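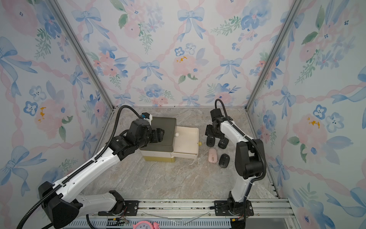
Small drawer boxes: how to stop them filling up with junk

A small box with a pull-out drawer is one of the handiest things you can put on a desk or shelf, and one of the easiest to ruin. Within a month it holds dead batteries, a ball the cat was chasing, two keys to nothing and a spare mouse with its cord knotted. These tips come from sorting out our own work corner and from readers who wrote in.

Empty it first

Take the drawer all the way out if it will come. Tip everything onto a tray with a raised edge, so small round things don't roll off. Wipe the inside with a damp cloth and let it dry before anything goes back in. If the corners are gritty, an old toothbrush gets into them.

Give the drawer one job

Pick one kind of thing and stick to it. Ours is for small play things: little balls, dice, a spinning top. Anything with a plug, a battery or a cable lives somewhere else. Vasanthi Thomas wrote that she tried sharing a drawer between toys and stamps and gave up in November.

Line the bottom

Balls roll to the back each time you open the drawer and knock against the front when you shut it. A piece of felt or a folded paper towel cuts the noise. Felt with a sticky back is neater but hard to get off later. Cut it 4 mm short on each side or it will curl up at the edges.

Leave room to pull

Put the box where the drawer can open all the way without hitting anything. Check which side it opens on before you decide where the box goes. If you have to turn the whole box each time, you'll stop using it.

Old computer mice

Most homes have more of these than computers. Line them all up and test each one on the same machine:

Plug it in or pair it. Move it slowly in a circle. Click left, click right, roll the wheel both ways.

Keep one for each computer in the house, plus one spare. Take the batteries out of a wireless spare before you put it away, and if it has a plug-in receiver, tape that to the underside. Black mice all look alike, so put a dot of nail polish or a small label on the bottom of each. A pink one needs no label in our house. The rest go to electronics recycling, not in the kitchen trash.

To clean the ones you keep, switch them off or unplug them. Use a cloth barely damp with rubbing alcohol on the shell, and a dry cotton swab around the wheel.

Papering the wall behind

Peel-and-stick floral paper brightens up a work corner a lot. Start in the middle of the back wall and work outward. With a diamond or trellis pattern, match the lines at the corners before you press down -- a slip there shows from across the room. Ajith Subramaniam cuts his panels 40 mm too long and trims them once they are up. He uses a fresh blade for each wall.

Marble-look surfaces

Dust and crumbs hide in the veining. Wipe toward yourself with a microfiber cloth and look at it from a low angle, with a lamp on. Skip vinegar if the surface is real stone. Dish soap and warm water will do for vinyl.

Send your own drawer tips to the usual address. Next time: sticky labels and how to get them off.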